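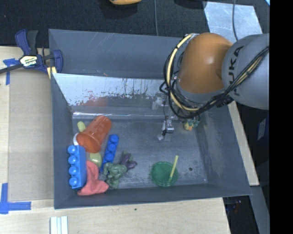 Teaching by remote: the bin project passes 2,370 picks

If you have walked past the Dritholm lab lately and heard cheering, it was probably us. The bin-picking project has now logged more than 2,370 picks driven by a person from start to finish, and every one of them is going into the training set for the new controller!

For those who missed the March issue, a quick recap. We want the arm to reach into a messy bin, choose something it can get hold of, and lift it out. Writing rules for that is miserable work, as anyone who was here for our first try will remember. So we went the other way. A person sits at the Trovix station with a hand controller, watches the live view, and drives the gripper. The arm follows, and the system saves the camera views and the motion side by side. The controller then learns from what the person did.

The bin itself is the same big metal one, clamped to the table, and the contents are still toys and kitchen odds and ends. Plastic cups, building blocks, a dish, a thin stick, something crumpled and soft – the more they differ, the happier we are. A tipped cup can be taken by the rim or across the body, and our drivers don't agree on which is better. Good! We want both in the data, as long as each driver commits to a choice and doesn't hover.

Hovering was our biggest headache this fall. Apinya Wattanapong went through the early recordings and found long stretches where the gripper hung over the pile while the driver made up their mind. The controller learned that too, and very faithfully. It would drive over to the objects, stop, and wait there as if it had forgotten why it came. Apinya's fix was simple: look first, decide, and only then press record. New drivers now spend their first session just looking and calling out their pick before they touch anything. It feels silly for a few minutes and then it clicks.

Walls are the other big lesson. Things drift toward the sides of the bin, and a block standing flat against the metal leaves very little room for a finger. Chae-won Myung has worked out a lovely little move for these, where you come down on the open side, nudge the object away from the wall, back off slightly and then close. She recorded it over and over with different objects, and in last week's tests the controller tried the nudge by itself on a block it had never been shown in that spot. It took 3 goes to get the block out, but it did get it out, and Chae-won has been impossible to talk to ever since (in the nicest way).

Shiny metal still gives us trouble. Glare on the inside walls moves when the room lights change, and the arm sometimes reaches for a reflection. We are now recording with the lights at different levels, and the early results look promising. Thin things lying across other things are still hard too. If you have ideas, we would love to hear them.

Next up is Skatemlow, our two-driver trial. One person drives and the other calls the picks, with the voice track saved alongside the motion. Wi, our scheduling page, has open slots for it, and no experience is needed. If you can play a video game badly, you can do this. Sessions run in pairs, so bring a friend or we'll match you with one.

Sign up on Wi under "bin driving" by 29 November 2024. Closed shoes, please, and leave your coffee outside the taped line.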